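Sharing a house with a heavy shedder means making peace with the vacuum, and after nine years with our big old double-coated boy Stirnley I've picked up a few habits I'm happy to pass along. Start with the dog and leave the sofa for later! Ten minutes with an undercoat rake on the back porch, every other evening through August, saves me a whole morning indoors – and he sighs and leans on my knees the entire time, bless him.

For blankets and throws, give them a good shake outside, then tumble them on no heat before they go anywhere near the washer. Up to 40 minutes is plenty.

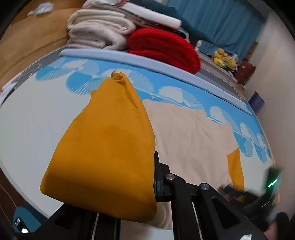

Anneli Mustonen wrote in to say that she skips the dryer altogether and goes over everything with a damp rubber glove, always stroking in one direction, and that the hair rolls up into little sausages she can pick off by hand. I tried it on the stair carpet and I'm a convert.

Go easy on fabric softener with dog bedding, by the way. Our towels stopped soaking up anything after a bath until I quit using it.
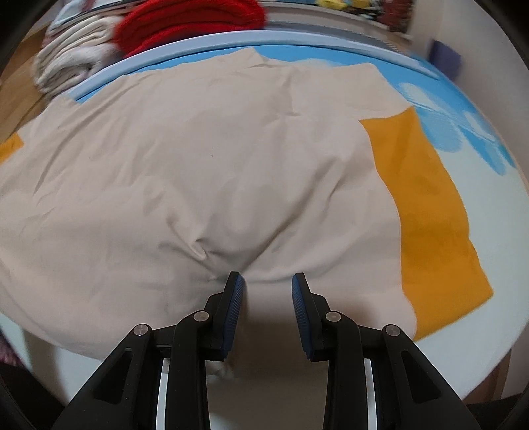 **Filed under:** Dogs › Coat & Shedding

Clean the lint trap before and after each load, and wipe the washer's rubber seal with a paper towel while it's still damp.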